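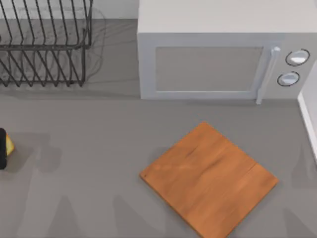

Counter layout tips from the Hendero simulation runs

Kelly Toledo and Murali Iyer trained a robot policy on kitchen chores in a simulated kitchen, then moved one thing at a time on the counter and ran the chores again. The method is simple: same policy, same chore, new layout, 4,000 runs in all. The policy finished the chore in 2,607 of them. We went through the failures and pulled out what applies to anyone setting up a bench for a robot, simulated or real.

1. Leave clear counter between the dish rack and the cutting board. The arm needs room to come down beside a plate. Crowded layouts made up the biggest group of failures.

2. Check the microwave door swing. A board lying in front of the microwave is fine for chopping chores, but slide it out of the way before any chore that opens the door. In 205 runs the door or the arm caught the board.

3. Turn the board. A policy that has only seen a board square to the counter will reach for the wrong edge when it sits on an angle. Murali now uses 6 board angles in every training set.

4. Vary the light. Wire racks throw a busy shadow on the wall and counter, and early versions of the policy tried to place plates on it. Changing the direction and colour of the light in training fixed most of this.

5. Keep a wire rack back from the front edge. Thin wire is hard to pick out in a depth image, and the slots are easier to find against a plain wall.

6. Save the layout with the result — a success rate on its own won't tell you which counter it came from.

The real-kitchen trials start in July. Send layout questions to Sandamali Sultana.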